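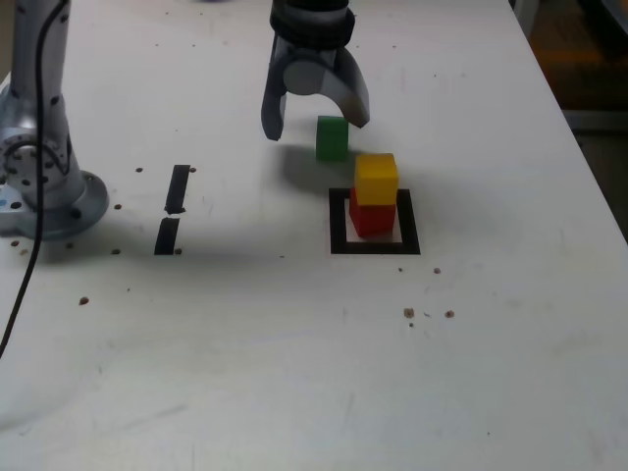 Speaker Notes: Thinning, Straining and Keeping Lettering Enamel

Shop Talks > Paint and Mediums > Speaker Notes

Print | E-mail

2022-09-10. Speaker: Sieglinde Kettler. Second talk of the afternoon, in the Moria hall. Handout is the one-page mixing sheet.

OPENING

Say what the talk covers: oil-based lettering enamel, what to put in it, how to keep it usable once the can is open. Brushes were covered in the first talk, so leave them alone unless asked. Water-based paint is a separate subject and gets one mention near the end.

Ask who has thrown out a can this year with paint still in it. Wait for hands.

Start with the Ellen Bakery job. Two coats of red on the fascia, same can, painted a day apart. First coat was fine. Second coat dragged, and the ends of the strokes went ragged. The lid had been left off over lunch both days and the paint had thickened. No thinner had gone in. It took longer to fix the edges than it would have taken to mix a fresh cup.

WORKING FROM A CUP

Never letter straight from the can. Pour what you need into a cup and put the lid back on. A waxed or unlined paper cup is fine for a morning. Check plastic cups with a little thinner before you trust them. Some go soft at the bottom.

Pour over a stick if the rim is crowded. Wipe the rim before the lid goes back. Dried paint in the groove is what stops a lid from sealing, and most of the skin in old cans comes from that.

Pass the cup round here. Let people stir it.

HOW THIN IS THIN ENOUGH

Show the palette test. Load the brush, palette it out on a card, pull one stroke. The paint should leave the brush without being pushed and should close up behind the hairs. If you see lines in the stroke after a minute, it is too thick. If the edge creeps or the color goes see-through, it is too thin.

Add thinner in drops. For a small cup I start with 6 drops, stir, test, then add more. Write down what you used if the job runs to a second day.

Mineral spirits for ordinary conditions. In hot weather use a slower reducer. At 80 degrees in the sun the paint can set up on the brush before you finish a long stroke. Work on the shaded side of the building if you have the choice – plenty of jobs don't give you one.

Cold shops are the opposite problem. The paint feels thick, people thin it, and then it runs once the heater comes on. Bring the can indoors the night before and test it again in the morning before adding anything.

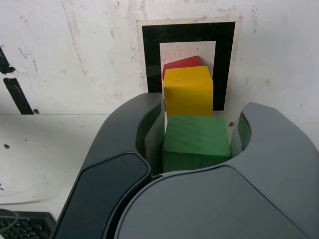

Kovačević asked at the spring session whether a few drops of linseed oil would do the same job as reducer. It will make the paint flow, he was told, but it also slows the drying a good deal, and he said that matched what had happened on his truck doors. Use this if the question comes up again. Mention rags too: anything with linseed oil on it gets laid out flat to dry outdoors or goes into a metal can of water with a lid.

STRAINING

Strain every can that has been opened before. Paper cone strainers are cheap. We bought a box of 1,000 for the shop and split it with Jirker Signs, and neither of us has run out.

Cut the skin away from the edge of the can with a knife and lift it out whole. Don't stir it in. Once it breaks up, the bits go through a coarse strainer and show up in the middle of a letter.

If there are no strainers, use a piece of old nylon stocking stretched over the cup. Demonstrate with the blue.

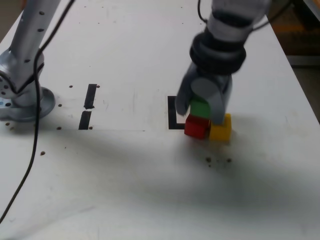
Scuffed white tabletop.

KEEPING THE REST

Options, in the order I would try them:

- Decant into a smaller can so there is less air over the paint.
- Lay a circle of wax paper on the surface before closing.
- Float a thin layer of mineral spirits on top. Pour it down the side slowly and do not shake the can afterward.

Tap lids down with a rubber mallet, using a block of wood across the lid. A steel hammer dents the lid and it won't seal again.

Label with the color, the date it was opened and the job. Put the label on the side. Lids get swapped.

Don't store cans on a concrete floor in a damp shop. The bottoms rust.

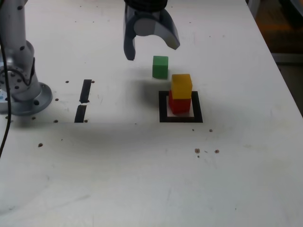
Green cube on the table.

MATCHING OLD COLOR

Short section, skip if behind time. Mix the match from dry samples. Wet paint looks different, so brush out a patch and let it dry before judging. Add the dark color to the light one. Going the other way, you end up with far more paint than the job needs.

For repairs on Moria's shopfront panels I kept a card with each mix brushed on it and the drops written underneath. Have the card ready to hold up.

QUESTIONS

Likely ones: hardener (follow the can, and use a respirator), mixing brands (test on a scrap first), water-based enamel (different thinner, different talk – send them to the September sheet).

There are 100 copies of the mixing sheet at the back table. Collect the cups before people leave.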